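Entretien des bâtiments, module 4
Murs intérieurs peints : lecture des désordres et reprise
Notes de cours, M. Kobzar

1. Ce qu'on regarde avant d'ouvrir un pot

Un mur peint se lit à la lumière rasante, volets à demi fermés ou baladeuse tenue contre la paroi. De face, sous un plafonnier, on manque la moitié des défauts. On note au crayon sur le plan de la pièce, jamais sur le mur : la mine grasse remonte à travers les peintures en phase aqueuse.

On distingue les désordres de surface (salissures, frottements, lustrage, petits éclats) et les désordres du support (fissures, cloques, salpêtre, enduit qui sonne creux). Les premiers relèvent du peintre. Les seconds arrêtent le chantier tant que la cause n'est pas trouvée.

2. Frottements et traces grises

Ils se trouvent surtout à hauteur de dossier, de plateau de table et de main. Une peinture mate les retient davantage qu'une satinée. Essai de nettoyage : éponge blanche, eau tiède, savon neutre, sur une surface grande comme la main, dans un angle. Laisser sécher avant de juger. Si la zone nettoyée brille, le film est usé et il faudra repeindre le pan entier, d'angle à angle.

Ne pas employer d'éponge abrasive sur un mat. Voir le cas Plavel traité en séance : couloir lessivé trop fort, auréoles visibles après deux couches.

3. Éclats

L'éclat ponctuel laisse voir la sous-couche ou l'enduit, souvent plus clairs que la teinte. Passer l'ongle puis le couteau sur le bord. Si le bord tient, on ponce au grain fin, on dépoussière, on rebouche au besoin, on imprime, on retouche. Si le bord se soulève, on gratte jusqu'à la partie adhérente.

Essai de quadrillage : six traits dans un sens, six dans l'autre, ruban adhésif, arrachage franc. À faire à trois endroits par pan au minimum.

4. Autour de l'appareillage électrique

Couper au tableau et vérifier l'absence de tension. Déposer les plaques, ne pas peindre autour : le cordon de peinture colle la plaque au mur et arrache le film au démontage suivant. Les plaques déposées se rangent dans l'ordre, repérées au dos.

5. Métré (exercice corrigé)

Immeuble Stindano, circulations du rez-de-chaussée. Surface brute des murs : 174 m². Ouvertures à déduire : 13 m². Surface nette : 161 m².
Deux couches, soit 322 m² à couvrir. Avec un rendement de 10 m² par litre, il faut 32,2 litres. On commande 35 litres du même lot.

Erreur fréquente dans les copies : oublier la seconde couche, ou déduire deux fois les ouvertures.

6. Teintes

Les gris verts pâles posent un problème de raccord. Ils virent avec l'éclairage et vieillissent différemment selon l'exposition. Une retouche faite avec le pot d'origine se voit quand même au bout de quelques années. Garder un échantillon peint sur carton, daté, dans le dossier de la pièce.

Pour lundi : relire les sections 2 et 3, et apporter la fiche de relevé remplie pour une pièce de votre choix. Liviu Rusu prend le groupe B, salle habituelle.
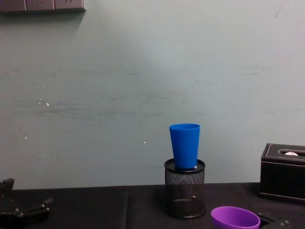
Fig. 1. Mur gris vert pâle : frottements et petits éclats blancs.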